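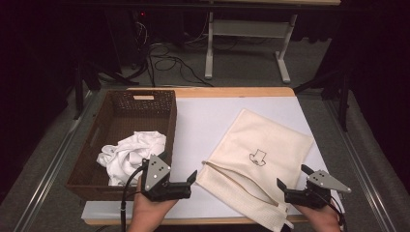
Home Syllabus Week 5 Week 6 Week 7 Readings Office Hours

Week 6: Why Soap Works

Last week we ended on water and how its molecules cling to each other. Keep that picture in your head, we need it today! Water molecules are a little lopsided in their charge, so they stick together and they stick to anything else with a charge. Salt, sugar, sweat: all of these go happily into water. Oil doesn't, and most of what ends up on a shirt collar is oil with dirt stuck in it.

So how do you get oil to leave with the water? You need a go-between.

The two-ended molecule

A soap molecule is a long chain with two very different ends. The head carries a charge and loves water. The tail is a string of carbons (16 is a common length, counting the one in the head) and wants nothing to do with water, but it mixes beautifully with grease. Draw one in your notes now, a circle with a wiggly line coming off it. You'll be drawing a lot of them.

Drop enough of these into a tub and they start to gather in little balls, tails in, heads out. Each ball is a micelle. If there's grease nearby, the tails bury themselves in it, the heads face the water, and bit by bit the grease breaks into droplets small enough to float off. I have taught this for years and I still think it's one of the loveliest things in chemistry – all that order, and all you did was stir!

Hard water

Now the trouble. Calcium and magnesium in the water grab the heads of ordinary soap and make a gray scum that won't dissolve. That's the ring around the bathtub. Our two sample sites for this unit are a good match for each other here:

Cakstead well water: 200 mg/L as calcium carbonate
Bratorness tap water: 49 mg/L as calcium carbonate

Shake the same pinch of soap flakes into a jar of each. The Bratorness jar foams right up. The Cakstead jar goes cloudy and sulks, and you have to keep adding flakes before you see a decent head of suds. Detergents get around this because their heads are built differently (usually a sulfate or sulfonate group) and don't form scum so easily with calcium. Many powders also include a softener that ties up the calcium first.

What about heat, rubbing and enzymes?

Warm water softens fats and speeds everything up. Rubbing and tumbling pull the droplets off the fibers. Enzymes are the really fun part: proteases cut up proteins like egg and blood, lipases cut up fats, amylases go after starch. They are proteins themselves, so very hot water can ruin them. This is also why an enzyme powder is a poor choice for wool or silk, both of which are made of protein!

For lab

Bring your two jars with tight lids. Label them before you fill them. Measure foam height in millimeters right after shaking and again after five minutes, and write down both numbers even if the second one is zero.

Problems

1. Sketch a micelle around a drop of olive oil. Label heads, tails, oil and water.
2. A third sample, from Turik, measures 173 mg/L. Which of our two jars should it behave more like, and why?
3. Vinegar added to soapy water turns it milky. What is happening to the heads? (Look back at the acids page from Week 4.)

Read the chapter on surface tension before Week 7. We'll be floating paper clips.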